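Release patterns and viewer drop-off in streamed drama: weekly vs. all at once

Media Studies project report, group 4 — 18 Sep 2019
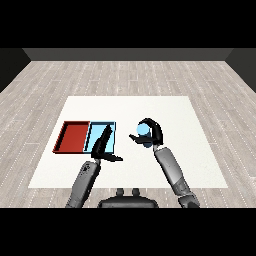
Our project looks at what happens to a TV drama when the episodes come out one a week, compared to the whole season landing on one day. We picked this because everybody in the group had given up on at least one show halfway through and we wanted to know if the schedule had anything to do with it. A season can be laid out in a lot of ways, and the two main ones are weekly and all at once. Some shows use a bit of both, with a break in the middle, and those get their own section.

We use cookies to remember your settings and to count visits. By staying on this page you accept our cookie policy. Accept / Manage choices

What we watched

Two dramas, both on the campus streaming service, Cisix. First one is Wirkstead, a small-town crime show, ten episodes, out weekly on Thursdays. Second is Plekasstead, also crime, also ten episodes, all released on the same day in March. We wanted two shows as close as possible in type so the schedule would be the main difference. They aren't a perfect match. Wirkstead has longer episodes (49 minutes most weeks) and Plekasstead runs 39. That matters and we come back to it.

How we did it

Survey first. It went out on the department mailing list and we got 40 usable answers. A few more came in after the deadline, not included. Everyone who answered had started at least one of the two shows. Questions were short:

- which show did you start
- which episode did you stop at, if you stopped
- did you talk about it with other people while watching
- did you read recaps or look up the next air date

After that we did group interviews, in the seminar room, recorded on a phone. One recording came out too quiet to use so we went from notes for that one.

Results

Weekly viewers stopped early or not at all. Most of the people who quit Wirkstead did it after episode two or three. Once they got past that they mostly stayed, even through episode six, which almost everybody said was dull. Waiting seemed to help — several people said a week was long enough to forget being annoyed.

The all-at-once viewers were different. They got further in the first weekend but then stopped in the middle, at five or six, and a lot of them didn't think of it as quitting. They said they were "still watching it." Some hadn't opened it since spring. This made the survey question hard to answer and we should of worded it better.

Talking about the show was the clearest gap. Wirkstead people talked about it every Friday. Plekasstead people avoided talking becuase nobody was on the same episode and they were scared of spoilers. One interview group had a member who finished the whole thing in a day and then had nothing to say to anyone for two weeks.

The mid-season break

Wirkstead took three weeks off after episode five. The service put up a notice but it was easy to miss, and some viewers thought the season was over. Two of them only found out it was back from our survey. Others looked up the return date and found wrong ones on recap sites. The Weerakoon model (from the week 3 handout) says a break raises interest if the last episode before it ends on an open question. Episode five does end that way. Our answers only half fit — people who already liked it were more excited, people who were on the fence left.

Problems

Small sample, all students, mostly from one department. The model in the handout was built on a sample of 1,000 viewers, so ours can't really confirm it or knock it down. Episode length is also a problem. Maybe people finish shorter episodes faster and get tired sooner, maybe not. We didn't ask. Also no access to real viewing numbers, Cisix doesn't publish them. People guess badly at which episode they stopped at, we noticed this in the interviews when answers changed after somebody mentioned a plot point.

What we would change

Ask for the last thing they remember happening, then work out the episode ourselves. Run the survey twice, once during the break and once after. Add a comedy, if there's one on both kinds of schedule. Half the group also thinks we should have used one show with two release patterns in different countries, the other half thinks that is a whole other project.

Survey questions and interview notes are in the shared folder, the codes for the notes are on the second tab of the spreadsheet.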